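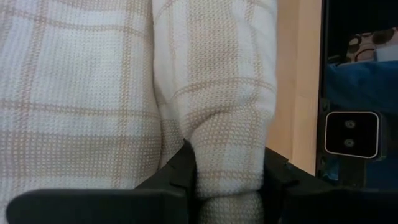 Household Textile Tips for Demonstration Operators
Moroz Home Tasks Program, Stostville
Revised October 4, 2019

These tips are issued to all operators who record cloth-handling demonstrations for the Trorna learning system. They cover knitwear, towels and small blankets. Operators working with kitchen items should consult the separate sheet issued in June.

Preparing the cloth

Wash new knitwear once before it enters the collection. Factory sizing makes a fabric stiff, and a system trained on stiff fabric tends to pull too hard on a soft one. Do not use fabric softener. Dry flat.

Remove loose threads with scissors. Pulling a thread on a knit can close up a whole row, and the item will then hang differently from one session to the next.

Keep a mixture of plain and patterned pieces in every basket. Checks and plaids are useful to reviewers. Where a pale band bends or dips over a fold, the reviewer can follow the shape of the cloth on the recording, even when the colors are close to white. Plain white items are harder to judge and should be recorded under soft, even light.

Do not iron between episodes. Shake the item once, let it drop onto the work surface, and begin from whatever heap results. Operators who arrange the cloth neatly before each start produce examples that are of little use to the system.

Grasping

Approach a heap where two folds meet. A crease offers the fingers a natural place to enter, and the fold beside it can be gathered without disturbing the rest of the garment. Close slowly. The knit should bulge between the fingers - if it slides out flat, the grasp is too shallow and should be repeated.

Take a fold, never a single layer, when lifting a heavy knit. A single layer stretches, and the stretch remains in the fabric for the rest of the session.

Pause for 2 seconds after closing and before lifting. The pause gives the annotators a clear point at which to mark the grasp.

If the cloth slips, continue the episode. Return to the heap, grasp again and finish the task. Recovered slips are to be labeled "regrasp" and kept. Only episodes in which the item leaves the work surface entirely are discarded.

Folding

Sleeves are folded inward first, then the body in thirds. Towels are folded in half lengthwise and then in half again. An operator who has a different habit at home is asked to set it aside during recording, as mixed folding orders within one batch have caused difficulty in training.

Smooth with the side of the closed fingers. Pressing down with the tips leaves marks in loose knits.

Record no more than 8 episodes with one garment before changing to another. After 3 consecutive failed episodes, stop, inspect the finger surfaces for lint, and wipe them with a damp cloth. Lint builds up faster with cream and white yarns than with most others and is difficult to see until it is already affecting the grip.

Care of the camera

Wool and cotton fibers collect on the lens of the wrist camera. Use a dry lens cloth at the start of each session and at the midday break. Household glass cleaner is not permitted.

Close views filled almost entirely by fabric are acceptable and should not be deleted. They show the stitches at the moment of contact, which the wider views do not.

Storage and laundering

Store knits folded, in the Billow bins on the lower shelf. Hangers leave points in the shoulders. Each bin carries a card listing the garment numbers and the last wash. Please fill in the card at the time of washing - entries made from memory at the end of the week have proved unreliable.

Snagged items may be repaired with a blunt needle by drawing the loop through to the wrong side. A repaired item stays in the collection under its original number, with the repair noted on the card.

Results to date

The cloth collection now holds 429 accepted episodes. Towels remain the strongest category. Sleeved garments are underrepresented, and operators are asked to choose them first where time allows.

Questions on recording procedure should be directed to Zoia Tkachuk. Questions on labels and discarded episodes should be directed to Elif Naz Uysal. Requests for replacement bins or lens cloths go to the front office.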